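3.2 Boards on the work surface

Of all the things we looked at in the Stinley homes, the small blank board was the one that won us over. It is such a plain object! People write a shopping list on it, wipe it, prop it against a wall, lay it flat again to write the next list, and in between it wanders over the counter among cups and mail. Our survey, which ran through August, logged 1,408 placements of boards on kitchen and hobby-room surfaces, and we had expected most of them to line up with an edge of the counter. They did not. In the Claeys coding scheme a board counts as "turned" when none of its sides runs along the counter edge, and turned boards made up 61 percent of the log.

We find this a lovely result, and it fits what people told us in the interviews. A person who writes standing up turns the board toward the writing hand and then leaves it there. The next person works around it. Several households kept clips on the side of the board as well, and the side with the clips tended to end up facing the part of the surface where there was most room.
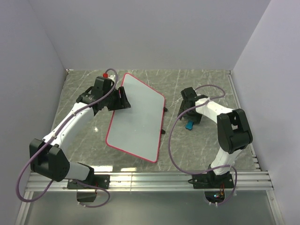
Figure 4. A blank board with a thin red-pink border and rounded corners, lying turned on a gray marble-patterned surface. Two small black clip-like pieces stand out from its right edge.

Pattern matters too. On plain counters, people in the Zarkulby sample could say fairly well afterward how their board had been lying. On veined or speckled counters they were much less sure, and some drew it perfectly straight when our notes had it well off. We would love to see this tested with boards that have no border at all, as a colored rim seems to help the eye find the shape.

Smaller things gather near boards, and we coded these separately. The full list runs to 2,131 entries, from pen caps to rubber bands, and it was great fun to compile. We grouped it into 7 classes by size and use, following the Grirkness household inventory with small changes to the class for fasteners. Section 3.3 takes up the entries that stayed beside the same board from one visit to the next.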